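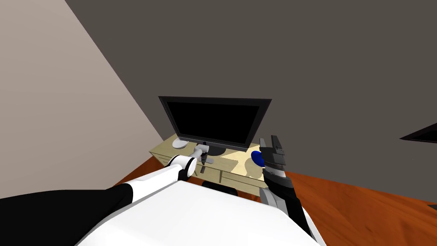 Dramelholm's public library will keep its doors open until 8 in the evening on two nights a week starting in November, and anyone who has ever sprinted down Vik Street after work with an overdue novel under one arm will know what welcome news that is. The longer hours come with a refreshed study room on the upper floor, where people can sit down at a desk with a monitor and get on with a job application, a family tree or a long letter to the county without watching the clock quite so closely. The library has been closing at 5:30 every weekday for as long as most of us can remember, and the request for later evenings has come up at nearly every open meeting this year.

The change follows a survey that went out with the spring newsletter and sat in a shoebox by the front counter for much of June. Of the people who filled it in, 82 percent said they would use the building more often if it stayed open past supper. Parents asked for it, and so did nurses coming off shift at the Westemeck clinic, and so did a good many retired readers who simply like being out of the house on a dark evening – and who can blame them, with the reading chairs by the radiators as comfortable as they are.

Tuesdays and Thursdays were chosen because the Westemeck bus runs late on both of those nights. The last one leaves from the stop across from the bakery at 8:21, which gives even a slow packer time to get a coat on and say goodnight. The children's corner will close at its usual hour, although families are free to carry their picture books over to the main hall and stay as long as they please.

Some of the money for the extra hours comes from Groltik, the paper mill on the river road, which has paid for the summer reading club in years past and has now agreed to help with heating and staff time through the spring. The rest was found in the town's own budget. The arrangement will be looked at again after the winter, and the library would like to hear from people on both sides of the question before then, including those who would rather see the money go to Saturday mornings.

Borrowing rules stay just as they are. The book drop beside the side entrance is still stiff, so give it a good firm push, and a new hinge is on order. Slips for suggesting books, magazines or evening talks are at the front counter, and they can be handed in whenever the library is open.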